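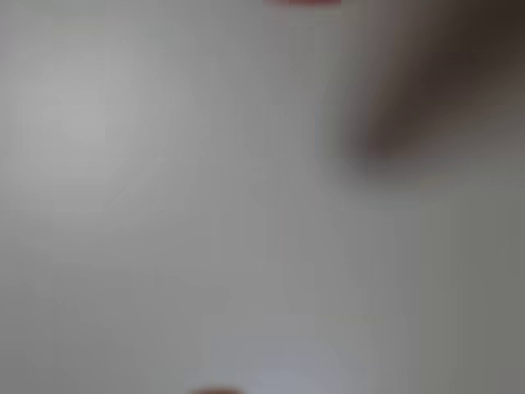

Search this blog Search Go

Winter squash, and why I can't shut up about it

17 November 2018

I cooked my first Grullden squash of the year last night and had to come straight here afterward, with my hands still orange. If you've been reading for a while you know November is when this blog stops being about bread and turns into squash, squash, squash until the new year. Welcome back!

The Grullden is a small, dense, ribbed thing that Sigita Baranauskienė grows out past Preltcombe. She got the seed from her aunt, who got it from a neighbor, and past that the trail goes cold. It isn't in any catalog I own. The skin is a dusty green-gray and so hard that I used to be scared of it, and the flesh is the color of a school bus. It tastes like a chestnut that has spent time with a sweet potato. I bought four. I should have bought more, and I'm going back.

So, storage first, which is what most of you write to me about.

Cure them. If your squash came from a farm stand, someone has probably done this already, but ask. Sigita leaves hers in the greenhouse for 16 days with the doors open in the daytime, and she won't sell one before that, even to people who beg (I begged). At home I put mine on newspaper in the spare bedroom, stems up, not touching. Cool and dry is what you want. The fridge is too cold and too damp, and the cupboard over the stove is a disaster, as I found out in my first apartment when something back there turned to soup.

Check them once a week. Pick each one up and feel the bottom with your thumb. A soft spot means you eat that one tonight. Cut the bad part out generously and the rest is usually fine.

And never carry them by the stem! It looks like a handle and it isn't one. A snapped stem is an open door for rot, and a squash that might have lasted until March will be gone by Christmas.

Now, getting into the thing. For years I went at it with my biggest knife and a lot of swearing. Then Algirdas Dambrauskienė, who cooked at the Costik for most of his working life, watched me do this in my own kitchen and took the knife out of my hand. His way is to bake the squash whole for twenty minutes first, let it sit until you can hold it, and then cut. The skin gives just enough. I've done it like that ever since and I still have all my fingers.
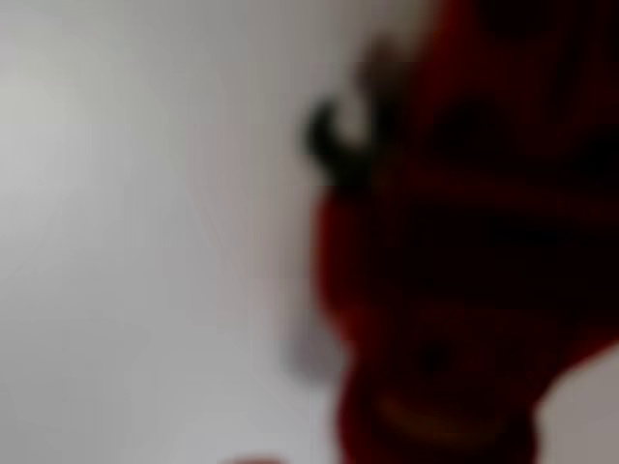 After that you can go in any direction you like. My favorite is the plainest. Halve it, scoop it, rub the cut side with oil and salt, and roast it face down in a hot oven until a fork slides in and the edges have gone sticky and dark. Don't rush the dark part. Pale squash tastes like wet cardboard, and I think most people who say they don't like squash have only ever had the pale kind. Turn it over for the last ten minutes with a piece of butter in the hollow and let the butter go brown in there. Eat it with a spoon, standing up if you have to.

The second night is soup. I know, everyone has a squash soup, but please try leaving out the cream. Cook two onions very slowly in butter, much longer than you want to, then add the leftover roasted flesh, a scraped-up spoonful of the sticky stuff from the pan, and plain water. Water! Stock only gets in the way here. Blend it, and then put in more lemon juice than seems sensible. Austra Kalniņš wrote to me last winter to say she uses the brine from a jar of pickles in place of the lemon, and I laughed, and then I tried it, and now I do it half the time.

The third night, if there is one, is dumplings. I'm still working on those. The flesh has to be dry or you end up adding flour until they bounce. I've been hanging it overnight in a cloth over the sink and that helps a lot, but mine still come out uneven, and a few always fall apart in the pot. I'll write them up properly once I can make a batch I'd serve to company.

Save the seeds, both kinds of saving. Some to roast (boil them in salty water first for ten minutes, then dry them well, then oil and oven) and some to plant. For planting, rinse them, spread them on a plate and leave them alone until one snaps when you bend it. Paper towels stick, so use a plate. I saved 43 from last night's squash and they're on top of the bookcase where the cat doesn't go. If you'd like a few and live close enough to come by, leave me a comment. I can't promise they'll come true, as Sigita grows other kinds two rows over and the bees don't care. You might get something odd. I'd love to hear what.

One more thing before I go wash the pan. Aušra Stankevičius asked under my last post if you can eat the skin. On the little thin-skinned ones, yes, and it's lovely, almost chewy. On a Grullden, no. I've tried it, and I was picking at my teeth until bedtime.

Next time: the pie. I've made it with a rye crust twice now and I'm very nearly happy with it. It needs more ginger, and I want to try it with the darker syrup they sell at Jankauskaitė, if they have any left by the time I get over there.

Get new posts by email. Enter your address and we'll send you a note when something goes up. Unsubscribe whenever you like.

Contact | Copyright 2018 | Back to top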